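Lavstead Desktop Towers, Tested and Stripped for Parts or Rebuild

Item group: Desktops / Barebones
Stock: 2 grades, see below
Ships from: Parnalis warehouse

These are used business desktop towers from office clearances. We sell them as barebones units for people who want to fit their own processor and drives, or who need a donor machine for spares. Each one has been opened, blown out and checked over at the bench before it goes on the shelf.

What you get

Case with side panel, motherboard, power supply, drive cage and internal cables. The plastic drive carriers stay in the cage. Units are sold without processor, without hard drive and without operating system. Memory is sold separately. Power cord is not included.

Grades

Grade A has light marks on the shell and all carriers present. Grade B may have scratches, a bent slot cover or a missing carrier. Both grades get the same electrical check. We pull every unit that fails it, and those go to Dmytriv for metal recovery.

Fitting a drive

Unplug the machine and lay it on its side with the open side up. Squeeze the two ends of the blue carrier and lift it out of the cage. Flex the carrier around the drive until the pins sit in the screw holes, then slide it back in until it clicks. Connect data first, then power. Long drive cables should be tucked beside the cage before the panel goes back on.

Fitting a processor

Check the socket pins under a good light before you put anything in. Raise the lever, open the frame, lower the chip straight down and close it again. Clean off old paste from your cooler and use new.

Inside the case
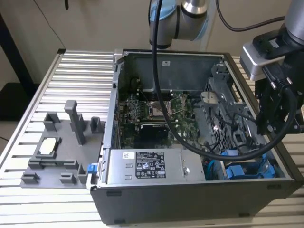
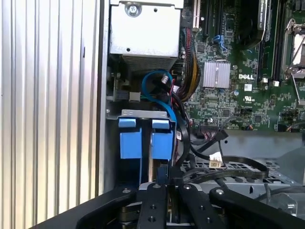
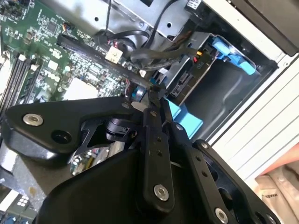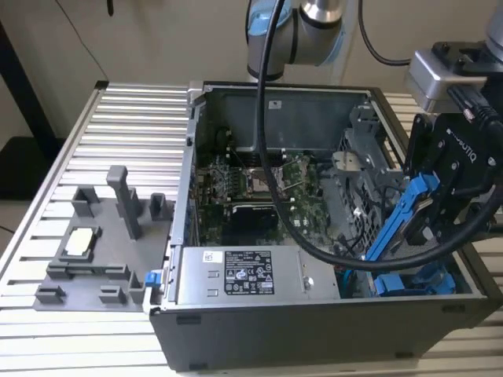 Packing and delivery

Towers go out one to a carton with foam ends. Around 470 units a year leave the warehouse this way, and the carton is strong enough to reuse if you need to send one back. Orders of 2 or more to the same address ship together on a pallet. Quote part number 262 when you order spare carriers, which are sold in pairs.

Returns

You have until the end of the month after delivery to report a fault. Keep the Sustano seal on the rear of the case in place until you have checked the unit over. Returns without a seal are accepted as store credit only.

Questions about stock or compatibility go to Siiri Lapiņa in sales. For bulk orders and school pricing, ask for Baiba Bite. Phones are open until 4 p.m.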